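The Ferry at Culov

The ferry at Culov did not run in fog, and there had been fog for two days. My sister and I had the room over the ticket office because the inn was full of people waiting for the same boat. The room had one bed and a heater that clicked. She took the bed.

We were going to Kodov to sell our father's house. The buyer was a company called Zalell that bought up old houses along the far bank and rented them out in July. They had sent the papers twice. The first set had our mother's name on it, and she had been dead 13 years.

"We could sign here and mail it," my sister said.

"They want the keys."

"So mail the keys."

I had the keys in my coat. I took them out and put them on the windowsill. One was for the front door, and one was for the shed, where he kept paint and fishing line. I did not think either of us had been in the shed since we left home.

In the morning I went down and asked the man at the office about the boat. He looked at the river, or at where the river was, and said maybe by noon. He had said that the day before. There was a notice on the wall that the wait in winter could be up to 50 hours, and somebody had written a ruder number under it in pencil.

I bought rolls and coffee at the Cheung store across the road. The woman there asked if we were going over for the holiday. I said we were going over to sell a house. She asked which one, and when I told her, she stopped wrapping the rolls.

"The one with the green steps," she said.

"They were green."

"He used to come across for lamp oil. He always paid with small coins." She finished wrapping. "He said one of you would come and live in it."

I asked which one. She said he never told her that part.

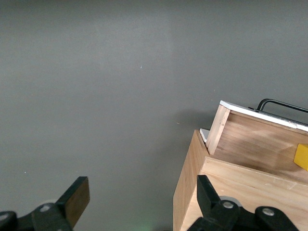 My sister was up when I got back. She had the papers spread out on the bed and was reading them with her finger under the lines, the way she had read when she was small. I gave her a roll and told her what the woman had said.

"He said that to everybody," she said.

"He never said it to me."

"He said it to me every time I called." She turned over a page. "I figured he was saying it to you too."

I drank my coffee by the window. There was a sound from the landing, a chain being dragged, and then it stopped. I could see the first post of the dock and not the second.

"Did you want to?" I asked.

"Live there? No. Did you?"

I said I had a job and an apartment and that the roof would cost more than the house. All of that was true. She waited for me to go on, and when I didn't, she went back to the papers.

A little before noon the second post came out of the fog, and then the rail and the ramp. People began coming out of the inn with their bags. The man from the office walked down to the end of the dock, stood there a while, and rang the bell.

My sister put the papers back in the envelope. She had filled in her name and the date, 12/30/25, in her square printing, but she had not signed. The pen was still on the blanket. I picked it up and put it in my pocket.

"I want to see the steps first," she said.

We went down with everyone else. The boat was smaller than I remembered, and there was a truck on it already, so we stood at the rail. The woman from the store had come out to hand the pilot a box of something, and she nodded to us. My sister nodded back.

Halfway over, my sister held out her hand. I thought she was cold and wanted my gloves, but she wanted the keys. I felt in my coat and then in the other pocket. They were on the windowsill.

She looked back toward Culov for a minute.

"There's a window in the shed that never shut," she said, and turned around to watch for the other side.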